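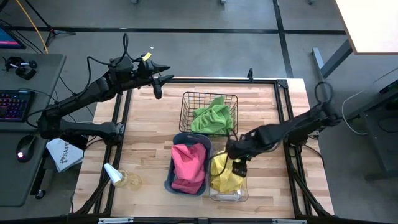 How many examples do you need to record before a pair of arms can put cloths into baskets without you driving them?

Plan on a few hundred good ones for a single simple job, and expect to throw some away. My last cloth job came to 475 and I'd have liked more.

I get asked that more than anything else, usually by people who've just bolted their arms down and want to be finished by teatime. The number matters less than how you spend it, so I've put my notes on one page. Most of it is housekeeping, to be fair. The clever part gets done by the training software (I use Gough, other people swear by other things) and my bit is mostly shuffling cloths about and trying to stay awake.

Choosing your cloths

Go for plain, strong colours. You'll be looking through hours of recordings, and you want to tell at a glance which cloth went where. Green, yellow and pink do nicely. I used to use old tea towels with checks on and it was a misery, because a folded check looks like three other things when it's a bit blurry.

Wash them all before you begin! New cloths are stiff and stand up in lovely peaks that any gripper can grab, then by the second afternoon they've gone floppy and your early examples don't match your late ones. I do two washes, no softener.

Keep them small enough that a heap fits below the rim. A big cloth drapes over the side and gets dragged about, and then you're teaching dragging as well as picking up.

Choosing your baskets

Use a mixture if you want the thing to cope with a mixture. A wire basket, a solid plastic bin and a clear tub will each give you a different sort of bother. Wire catches fingertips. Solid sides hide the cloth from any camera that's sitting low. Clear plastic is the worst by miles, as it shines, it bends whatever's behind it, and the edge practically vanishes against a pale bench.

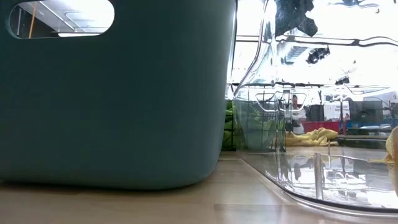 Dark bin next to a clear tub, with the green and yellow cloths further back.

My first lot at Fomwood had no clear plastic in it whatsoever and I was ever so pleased with the results. Then I took the whole set over to a friend's shed in Grostby, where every container on the shelf was a see-through one, and the arms went straight into the rim over and over again. Serves me right. Now the clear one goes in from the very first day.

Check the height as well. Lower the gripper by hand over each container before recording anything, all the way to the bottom and back up, and then do the same in the corners. If the wrist bumps the rim when you're being careful it will certainly bump when you're tired. I swapped one basket for a shallower one after a morning of that.

Where to put things

Move the baskets between goes. I know it's a bore. But if the basket always stands in the same spot, you'll end up with an arm that has learned the spot and couldn't care less about the basket. I shift mine by a hand's width or so, turn them a bit, swap left for right, push them together, pull them apart. A strip of masking tape marks how far each arm can comfortably reach, and I keep everything inside it.

Do the same with the cloth. Chuck it in, don't place it! When I arrange a cloth neatly I always leave a handy fold sticking up without meaning to, and a real heap of washing isn't so obliging. I drop mine from about elbow height and leave it however it lands. Now and then I put one straight on the bench too, outside any basket,
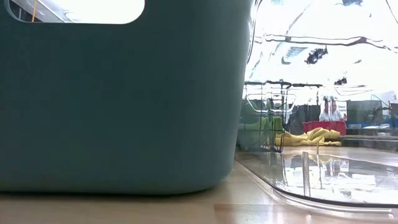
and let the arms deal with that, as it's a different sort of pinch altogether. On a flat surface the fingertips want to come in low and close slowly. In a basket you can go down steeply and grab a mouthful. If you only ever record one of those, the other will go wrong, I promise you.

How I split the lot

I did 200 with the cloths starting in baskets, and another 200 with the cloths starting on the bench. The remainder were awkward ones, such as a cloth half over a rim, or two cloths tangled together. I leave the awkward ones until last, when my hands know what they're doing. After a tea break I always do a couple for practice with the recording off.

I binned 13 takes on that job. Most were my own silly fault (knocked the bench, sneezed, forgot which colour I was doing). Don't bin a take just for a fumble, though. If the cloth slips and you go back and pick it up properly, keep it, it's one of the most useful things you can record. The ones to bin are where you gave up, or reached in with your own hand, or finished with the cloth in the wrong place.

Driving the arms

Slow and steady, with one pause just before you close the fingers. I used to hover for ages making up my mind, and the trained version hovered too - it was like watching myself dither over a menu. Decide where you're going to grab before you start the take.

Use one arm at a time unless the job truly needs both. When the second arm is idle, park it well up and in the same place every time. And have a look at what the wrist cameras can see from the parked position, because a cloth hiding behind a fingertip is a cloth the arm doesn't know about.

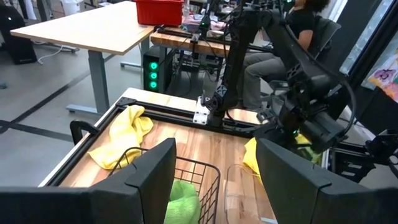
I also try to let the fingers come in from different sides. Left to myself I always go for the near edge, being lazy, so I've a scrap of card with "far side" written on it that I turn over every few takes. It looks daft but it works for me.

Loose cables want a check each morning. Run each arm out as far as it'll go, tuck up anything that swings low over the baskets, then leave enough slack for the wrist to twist fully both ways.

Light, labels and odds and ends

Don't fuss over getting the light the same all day. Some bright takes and some dull ones will do you good. If there's a window, record a batch in the morning and a batch late on. In October I lost the daylight halfway through a session and carried on with the lamps, and those takes were perfectly usable.

Write the label straight after each take. Colour, where it started, where it finished, and whether it worked. I use a Jernunwood notebook with squared pages and type it up in the evening with the telly on.

Copy everything to a second drive before you tidy up. I've learnt that one twice.

Page last changed May 26, 2019. Next one will be socks, once I've found enough pairs.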